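3장. 라벨 용지 장착과 번호 라벨 인쇄

이 장에서는 Hometti 라벨 프린터에 용지를 넣고 Prullgate 편집 프로그램으로 QR 번호 라벨을 인쇄하는 방법을 설명합니다. 전원 연결과 프로그램 설치를 마치지 않았다면 2장을 먼저 진행하십시오.

3.1 용지 넣기

이 제품에는 폭 18 mm 감열 라벨 롤을 사용합니다. 기본 제공 롤 한 개에는 라벨 100장이 감겨 있습니다.

1. 전원 버튼을 길게 눌러 프린터를 끕니다.
2. 본체 양옆의 걸쇠를 동시에 누르면서 덮개를 위로 엽니다.
3. 다 쓴 롤이 남아 있으면 심지를 잡고 똑바로 들어 올려 꺼냅니다.
4. 새 롤의 고정 테이프를 떼고, 인쇄면이 위를 향하도록 용지함에 넣습니다.
5. 용지 끝을 배출구 밖으로 손가락 한 마디만큼 빼냅니다.
6. 좌우 가이드를 용지 폭에 맞춥니다. 용지가 휘어 보이면 너무 조인 것이므로 조금 풀어 줍니다.
7. 양쪽에서 딸깍 소리가 날 때까지 덮개를 누릅니다.
8. 전원을 켜고 급지 버튼을 한 번 누릅니다. 라벨 한 장이 나오고 절취선이 배출구 끝에 맞으면 정상입니다.

주의: 인쇄 직후에는 덮개 안쪽의 인쇄 헤드가 뜨겁습니다. 롤을 교체할 때 헤드와 그 옆의 금속판을 만지지 마십시오.

참고: 인쇄면은 손톱으로 가볍게 긁어 확인할 수 있습니다. 검은 자국이 남는 쪽이 인쇄면입니다.

3.2 용지 감지 보정

롤의 종류를 바꾸었거나 글자가 라벨 경계에 걸쳐 인쇄될 때 실행합니다.

1. 덮개가 닫힌 상태에서 급지 버튼과 전원 버튼을 함께 누릅니다.
2. 표시등이 파란색으로 깜박이면 두 버튼에서 손을 뗍니다.
3. 용지가 몇 장 배출된 뒤 표시등이 계속 켜져 있으면 보정이 끝난 것입니다.

보정 중에 배출되는 용지를 손으로 당기지 마십시오. 보정값이 틀어져 처음부터 다시 해야 합니다.

3.3 라벨 서식 만들기

1. Prullgate를 실행하고 [새 서식]을 선택합니다.
2. 용지 목록에서 '18 mm 흰색'을 고릅니다.
3. [개체 추가]에서 'QR 코드'를 선택하고 연결할 주소나 관리 코드를 입력합니다.
4. [개체 추가]에서 '일련번호'를 선택합니다. 시작 번호와 끝 번호, 자릿수를 지정합니다. 자릿수를 3으로 하면 빈자리가 0으로 채워집니다.
5. 일련번호를 QR 코드의 위나 아래로 끌어다 놓습니다. 두 개체가 겹치면 테두리가 빨간색으로 바뀝니다.
6. [미리 보기]에서 첫 장과 마지막 장을 확인한 다음 저장합니다.

참고: QR 코드 둘레의 여백은 줄이지 마십시오. 여백이 부족하면 스캐너가 코드를 읽지 못할 수 있습니다. 내용이 긴 경우에는 글자 크기를 줄이기보다 주소를 짧게 만드는 편이 낫습니다.

3.4 인쇄하고 붙이기

1. [인쇄]를 누르고 매수를 입력합니다. 처음 쓰는 서식은 한 장만 시험 인쇄하십시오.
2. 시험 라벨을 휴대전화나 스캐너로 읽어 입력한 내용과 같은지 확인합니다.
3. 나머지를 인쇄하고, 절취선을 따라 한 장씩 떼어 냅니다.
4. 붙일 면의 먼지와 기름을 마른 천으로 닦습니다. 알코올을 썼다면 완전히 마른 뒤에 붙입니다.
5. 라벨의 한쪽 끝부터 대고 반대쪽으로 밀면서 붙입니다. 모서리는 한 번 더 눌러 줍니다.

나사 머리, 통풍구, 이음매 위에는 붙이지 마십시오. 곡면에 붙일 때는 가장 평평한 부분을 고르십시오.
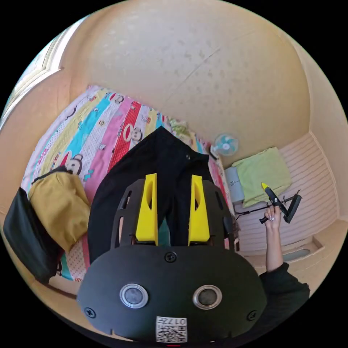
그림 3-4. QR 코드 위에 세 자리 번호를 배치한 흰색 라벨(017)

주의: 감열 라벨은 열과 직사광선에 색이 변합니다. 사용하지 않는 롤은 봉투에 넣어 35 ℃ 이하에서 보관하십시오. 옥외 장비에는 별매품인 Bresamier 보호 필름을 덧붙이십시오.

3.5 인쇄가 되지 않을 때

오류 1203이 표시됨
용지를 감지하지 못한 상태입니다. 덮개를 열어 용지 끝이 감지부를 지나는지 확인하고 3.2의 보정을 실행합니다. 같은 오류가 반복되면 감지부의 종이 가루를 부드러운 솔로 털어 냅니다.

글자가 흐리거나 세로로 흰 줄이 생김
프린터를 끄고 헤드가 식은 다음 동봉된 청소용 펜으로 헤드를 닦습니다. 그래도 흐리면 [설정] > [농도]를 한 단계 올립니다.

같은 번호가 두 번 인쇄됨
서식의 '번호마다 매수' 값이 2로 되어 있습니다. 1로 바꾸고 저장한 뒤 다시 인쇄합니다.

중간에 인쇄가 멈춤
용지를 보충하고 [이어서 인쇄]를 누릅니다. 마지막으로 나온 번호를 확인하고 다음 번호를 시작 번호로 입력합니다.

라벨 롤과 청소용 펜의 주문 번호는 부록 나를 참조하십시오.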